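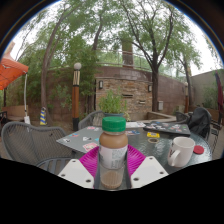 Xiomara Dunleavy
Moderator, Drinks & Pantry

Home | Forums | Drinks & Pantry | New Posts | Search

Bottled tea vs. brewing your own: is it worth the bother?

Posted 28/12/2018

Hello everybody, and I hope you all had a lovely holiday and still have some leftovers to pick at! I've been thinking about iced tea, which I know is a strange thing to think about in winter, but my house is kept very warm (my mother lives with us and she feels every draft) and we drink it all year. For years I bought the light brown kind in the clear bottles with the screw cap, a case at a time, and never gave it a thought. Then my sister gave me a glass pitcher and I've been brewing my own ever since. I steep 9 bags in a big pot, take them out after five minutes, stir in a little sugar while it's hot and let it cool on the counter before it goes in the fridge. I like it so much better. But my husband still sneaks the bottled kind into the cart, so I'd love to hear what the rest of you do.

skever
Member since 2000

Your husband has good taste, Xiomara. I've tried brewing it more times than I can tell you and mine goes cloudy every single time. It tastes fine but it looks like dishwater, and my kids won't touch it. The bottled stuff is clear and it's the same every time I open one. I'll pay for that.

Kristof Nijs
Regular

Skever, the cloudiness comes from chilling it too fast. Leave it on the counter until it's room temperature and you should have a much nicer pitcher. Or skip the hot water and put the bags in cold water in the fridge overnight, which is what I do, and it's very smooth. I do have to disagree with Xiomara about the five minutes, though! With that many bags I'd stop at three. Any longer and it gets that dry, bitter edge, and then you end up adding sugar to cover it.

Xiomara Dunleavy
Moderator, Drinks & Pantry

Oh, Kristof, three minutes is colored water! I grew up on tea you could nearly stand a spoon in, so maybe I'm not the one to ask. I will try your overnight way, though. Do you use the same number of bags?

Kristof Nijs
Regular

I use 2 extra, and I squeeze nothing. Just lift them out and let them drip.

eren_j
New member

Hi all, first post here. I'm with Skever on this one. I work long shifts and a bottle goes in my bag and that's the end of it. I do find most of them too sweet, so I pour half over ice and top it up with plain water. My aunt thinks that's a crime.

skever
Member since 2000

Okay, I let a pot cool all afternoon and it came out clear. My daughter drank two glasses. I'm still keeping a few bottles in the garage.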